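Sorting the kitchen drawer: progress report to the Prisero Fund, second period 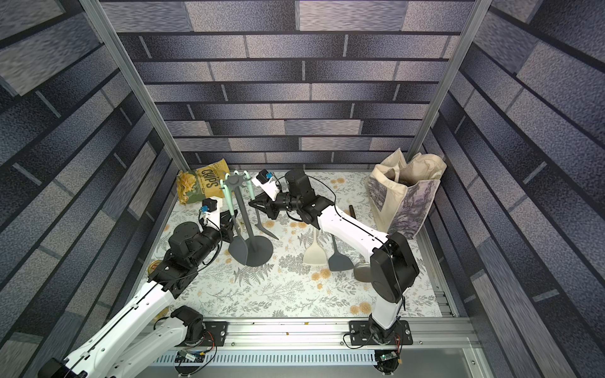
Udia Manipulation Group, Department of Mechanical and Process Engineering

Dear all at the Fund,

Thank you once again for your patience over the winter, and for the very kind note that came with the second instalment. We have had a busy few months and I'm glad to say that most of what follows is good news, though I'll come to the part that isn't.

You will remember that our proposal was about teaching two arms to work together on ordinary household jobs by learning from people who steer them by hand, and that the job we chose for this period was the utensil rack. It sounds a small thing, hanging up a spatula! But the rack has a round base and a slender pole, so a careless nudge at the top sends the whole lot leaning, and the hooks go out in a circle, which means that the easy hook for one arm is an awkward one for the other. We now bring both grippers in to the rack from opposite sides, and each arm carries its own small camera above the gripper, so the system has a close view of whatever it is reaching for as well as the wider view from the fixed camera.

What we have done since the last report

The first job was recording. We planned for 4,000 demonstrations across the whole project and we have reached that number early, thanks largely to the Llorente controllers, which are much kinder on the wrists than the old pair (our operators were very firm about this). Each demonstration is one complete attempt at hanging or taking down a utensil, and we kept the clumsy ones too, with a note against them, as they have proved useful in training.

The second job was variety. Our early policy did beautifully on a plain table and fell apart as soon as we changed anything, so we now swap the printed tabletop and the printed walls between sessions. The leafy, flowery top with the brick-patterned walls is one of the harder pairings, and I must admit I have grown rather fond of it. We also leave everyday things standing about, such as a bag of chips or a fabric tote, and we mix the utensils: mint-green handles on the rack, and a cream spatula and a dark grey one among those lying on the table.

Results so far

We tested the new policy on 300 trials, all with table and wall prints that it had not met in training. It finished the job in 200 of them. The previous policy, run on the same set, managed far fewer, and usually stopped before it had touched anything at all. Most of the remaining failures are of one sort: the gripper closes on the handle properly, carries it to the rack, and then misses the hook by a small margin and tries again from exactly the same angle. We have 7 recordings in which it did this until the time limit, and they are painful to watch.

We think the trouble lies in how the two wrist views are combined. When one arm steadies the rack its own camera sees very little that helps, and yet the policy gives it equal weight. Eveck, our partner on the software side, have written a version that learns how much to trust each view from moment to moment. It has run in simulation and will go on to the real arms in March.

What has gone less well

Thin utensils seen edge-on are still a weakness. A broad turner is found quite reliably, but turn it sideways and the policy is apt to reach for the wrong part of it. We had hoped to have this settled by now and we haven't, so I have moved it into the next period and trimmed the work on drawers to make room. Cabling also cost us more time than I'd like. The cables loop round the wrists, and on long reaches they used to tug, so we have rerouted them along the forearms and left a little more slack.

Spending and next steps

Spending is in line with the plan apart from a small underspend on travel, which we would like, with your agreement, to put towards spare gripper fingers. We get through them faster than we expected. The revised budget sheet is attached separately, along with the trial logs.

In the coming period we shall test the Eveck version on the same 300 trials, record more demonstrations with the utensils turned at difficult angles, and begin writing up the background-swapping work for publication. You would be most welcome to come and see the arms running before then. Mornings are best, and we can promise you tea.

With warm thanks from all of us,

The project lead, Udia Manipulation Group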